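Cikberg planning license: would I buy it again?

So I've had the Cikberg single-seat license since January, and enough people at the shop have asked me whether they should get it that I'm just going to write the thing up and send everybody the link.

Quick background. We pack and sort fruit in Amolham, mostly mangoes and citrus, and we've been talking about putting an arm on the sample bench for what feels like forever. The job is dull as can be: pick up a piece of fruit, put it in a drawer, close the drawer, next. I'm the one who has to bring a number to the budget meeting, and last year I brought a number that was basically a guess with a nice font. I did not enjoy that meeting. This time I wanted to try the job on a screen before asking for real money.

The license was $304 for the year. On top of that I paid $575 for the gripper and furniture library, and this is my first complaint, so let's get it over with. The base license gives you an arm, a table and some gray boxes. That's it! If you want drawers that open, or fruit, or more than the one default gripper, you're buying the library. The sales page does say so, in a spot I only found after I'd paid. Put both lines in your budget from the start.

Setup took me an evening. I'm not a programmer (I did a spreadsheet course once, and I can follow instructions), and I had an arm moving before I went to bed. Placing furniture is drag and drop, and you can type in exact positions if you're fussy, which I am. Drawers have a travel limit you can set. I matched the table depth to our real bench with a tape measure in one hand.

What I liked best is the reach check. You put your cabinet where you think it goes, hit the button, and it shades the spots the arm can't get to. My first layout was terrible. I'd put the cabinet where it sits now, next to the wall outlet, and the arm would have been reaching over the top of it all day long. I moved it four times before I got something I'd be willing to build. If we'd ordered first and found that out later, we'd have been paying an electrician on top of everything else.

It also changed what I'm asking for. I had a longer arm penciled in, because I figured more reach was safer. With the cabinet in a better spot the shorter one covers the bench, so the arm line in my budget went down and I moved the difference over to a decent gripper and a spare set of fingers. Spare fingers! I would never have thought of it, but the parts sheet you can export has a column for wear items, and it bugged me until I filled it in.

Now the grumbles. The fruit looks nice, but I wouldn't trust the software to tell you about bruising. There's a softness slider and I have no idea what it's based on. I asked support and got a friendly answer that didn't answer it. I've kept a line in the budget for testing with real mangoes and I'd tell you to do the same.

The gripper view is handy for lining things up, though the fingers take up a chunk of the bottom of the window and I kept wanting to lean around them. And the cost report only knows about stuff in the library. No guarding, no wiring, no training, no downtime while you rearrange the room. My own sheet has all of those and the total is a lot less cheerful than the one Cikberg prints out.

I did a trial of Flemmont too. It has better reports, but I couldn't get a drawer to open without writing a script, and I gave up on a Tuesday night around the third error message. If you've got an engineer in house you may feel differently about it.

I'm giving Cikberg 4 out of 5. I'd renew for as long as we're planning, then let it lapse once the bench is built. 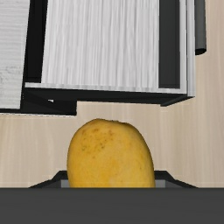
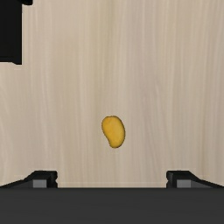
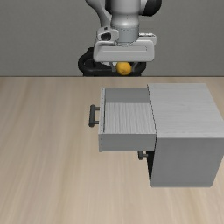

Fruit and wood tabletop in Cikberg. Upper drawer pulled out in the last one.

Comments

Iddrisu Kpodo
Thanks for putting the real prices in. Does the library fee come around again every year or do you pay it once?

Dzifa Amoah
Once, as far as I can tell from my invoice. The license is the yearly part.

chisholm_bench
We went with Flemmont and yes, the drawers are a pain. Reports are great though, my boss reads them.

Iddrisu Kpodo
One more, sorry. Can you put in your own table size or are you stuck with theirs?

Dzifa Amoah
You can type it in! Width and depth both. Check which units it's set to first, mine came up in millimeters.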